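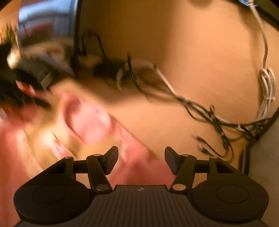 I watch a lot of old films. Black and white melodramas, sixties musicals, the odd three-hour epic with two intermissions and a wedding in each half. Most of them are older than I am and most of them look terrible on a modern telly, so when my cousin offered me her Hestik 720 projector for less than I'd spend on a winter coat, I said yes before she'd finished the sentence. I've now had it through a whole run of film nights and I've got opinions!

First, the name. The 720 is the resolution, and yes, plenty of people will tell you that's hopeless these days. For a brand new action film I'd agree with them. For a scratchy print of something from 1958 it's lovely. The picture is soft in the way those films are meant to be soft, and faces look like faces again. On my big telly everyone had that waxy, over-sharpened skin – you could see the join on every wig. I watched a courtroom drama on the Hestik the first night and completely forgot I was testing anything.

Setting up took me 20 minutes, most of which was me looking for an extension lead. You put it on a shelf or a stool, point it at the wall, and turn the focus ring until the titles stop swimming. The ring is stiff. I mean properly stiff, and if you twist it too hard the whole projector shuffles round and you have to line it up again. I ended up holding it down with one hand like a nervous cat.

My wall is cream and slightly bumpy, so I bought a Sindmont pull-down screen to go with it, and that made more difference than anything in the menus. Whites went white. Subtitles got much easier to read, too, and that matters in our house because my friend Tirta Wuisan reads every one of them out loud if she can't see them properly (she reads them out loud anyway, but now at least it's by choice).

Now the grumbles. The built-in speaker is dreadful. Dialogue is just about all right, but put on a musical and the minute the strings come in it sounds like a radio at the bottom of a bucket. Do yourself a favour and plug in a proper speaker. There's a headphone socket on the back and mine runs straight into my old Mudaliar stereo, no fuss at all. Songs sound gorgeous now, playback singers and all.

The fan is the other thing. In a noisy film you won't notice it. In a quiet one – a long look across a railway platform, that sort of thing – you will. Mine sits behind the sofa and I turn the music up a bit. There's an eco setting which calms it down, though the picture gets so dim you need every curtain shut, and in April with the light evenings that meant not starting until after nine.

The remote is tiny and has no lights on it. I've stopped the film by mistake more often than on purpose.

I did try the Flultura one that everybody seems to recommend before I settled on this. It's brighter and the menus are nicer, but it kept stretching the old square-shaped films to fill the screen, and I had to go four menus deep to put it right every single time. The Hestik remembers. You set the shape once and it stays put, so your leading man keeps his own shoulders.

I've got mine throwing a 65 inch picture and wouldn't go much bigger, as the corners start to go fuzzy. It's plenty for a small sitting room with five of us squashed in.

Would I buy it again? For old films, yes, happily, with a separate speaker. If you mostly want new releases or you watch in the daytime, spend more and get something brighter. Next up is a double bill of weepies, and I've already been told to get tissues in.

Contact | Copyright, all rights reserved | Back to top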